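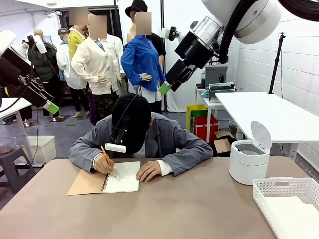

Print this article | E-mail this article

3.2 Writing by hand at a shared table

The second part of the Clusamton study looked at what people keep within reach when they write by hand, and at what becomes of the paper they don't want. Thirteen people took part. Each wrote in pencil for two sittings, in a spiral notebook with a kraft-paper cover. A small bin and a plastic basket were available at the table. Writers were told to lay the notebook out as they liked and to throw away whatever they wished. They were not told that the waste would be looked at afterwards.

Between them the writers filled 637 pages. Spiral binding was chosen so that the cover could be folded out of the way and the page would lie flat. Most writers still held the page with the free hand, and several turned the whole notebook on the slant once they had settled down to a longer passage. 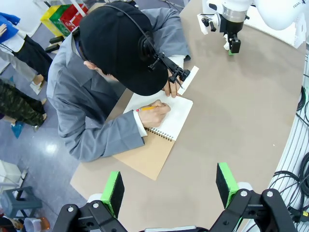 Afroza Mondal objected at the draft stage that a slanted page tells us little about comfort, as many people are taught it at school and go on doing it out of habit. We accept the point and have left page angle out of Table 4. It would need a separate group of writers who learned with the paper square to the desk.

Search this journal Enter words Go Advanced

The waste was easier to deal with. In all, 61 sheets were torn out. Vasanthi Saha sorted them by hand into crumpled, folded and flat. Crumpled sheets made up the largest group, and a good many of them were left on the table until the end of the sitting, even with the bin standing close by.
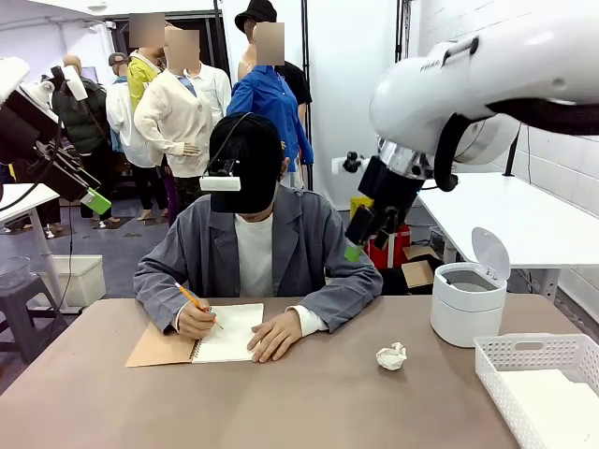
Does an open lid make people use the bin sooner? We could not tell from these sittings, as the lid position was left to the writers and was not recorded.

Figure 3. Writing in pencil, with a crumpled ball of paper on the table between the notebook and the bin.

The basket was hardly used for waste. Writers who did put paper in it mostly put in flat sheets, and two of them took these out again to copy from. Such sheets were counted as kept. The same rule was followed in the Okus sittings (section 3.3), where there was no basket and the kept sheets went under the notebook.

Print | E-mail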